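4.2 Bottles lying down

Participants in the Putgate households were firm that drinks belong upright in the door. Their refrigerators were less firm. Of the 466 storage episodes coded by Başaran and Iwasaki, a good share of the tall bottles ended up on their sides, usually in whichever compartment had a flat bottom and no competing claim from leftovers. We call this reclining storage, a term one reviewer found grand for what it describes.

The drawer is the natural home of the reclining bottle. It is deep, it hides its contents when shut, and it spares its owner the job of moving a shelf. Adjustable shelves were present in most kitchens and adjusted in two. One resident of the Çetinkaya building, asked when she had last moved hers, asked us whether they moved.

Stacking came next. A single bottle on its side rolls when the drawer is pulled, and a second laid over it was widely held to settle the matter. Our notes don't support this belief, though we heard it defended with some heat. Caps mostly faced the same way within a drawer, a neatness that did not extend to the rest of the refrigerator (see Section 4.4, on jars).
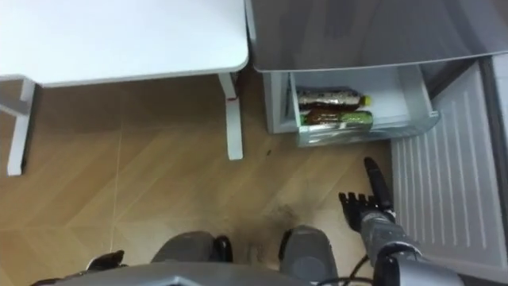
Figure 3. Reclining storage in an open freezer drawer: two plastic bottles, one above the other, caps to the right.

Location matters as well. Where a table stood close to the refrigerator, as in Figure 3, residents spoke of it as a landing place for shopping, and Collet (field notes, March) records bottles waiting there well past dinner. The trip from table to drawer is short. In 23 households it was nonetheless described as a job for somebody else.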